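Flostell Handling Course
12 Dec 2022 - By Abhishek Mishra
2 min read

The Flostell Handling Course is a student project in robot manipulation run at Lyons, a technical college. Students work with hand-held grippers at a table and record short tasks, and the recordings are then used to train a robot arm to repeat them. It was started by Ingegerd Vik, who still teaches it, and has 30 places a year.

Teaching method

Each team is given a task sheet of 8 tasks, most of them involving a container that has to be gripped, moved or opened. Students work in pairs in sessions of 90 minutes. One handles the grippers while the other keeps the log, and they are supposed to trade places halfway through. In practice the faster student often keeps the grippers, a habit the course handbook complains of without offering a remedy.
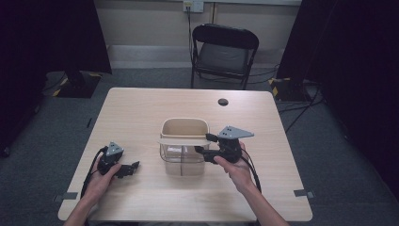 A student at the table with a gripper in each hand, the right one up against the container.

The course claims that a team can teach the arm a new task in a single session. This depends on what is meant by a task. The published results count a run as good if the container ends up anywhere inside the marked area, even on its side. Under the stricter rule used in the Flenska student contest, where the container must stay upright, the same teams have done much worse, and no Flostell team has gone past the first round.

Equipment

The fingers are the part that students may change. They are built as facing pairs with a flat pad on the inner side, and the choice of pad takes up a large share of the written reports.
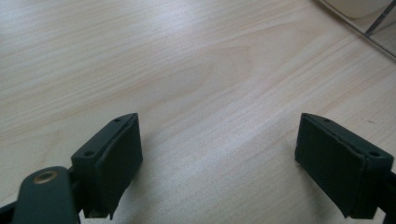

Claims about pads should be read with care. A report by the Brillitz team, named after its members' dormitory, credited a softer pad with a clear gain over 105 runs. The team had also switched to a lighter container partway through, and the report did not separate the two changes. Vik gave it a passing grade and later used it in class as a lesson in how to lay out a test.

Reception

Former students tend to speak well of the course, though most of the praise in print comes from the college's own newsletter. The main criticism is that recording takes up nearly all the hours, leaving little time to study why a trained arm fails. A revised plan issued in June added a session on failed runs - optional, and not graded.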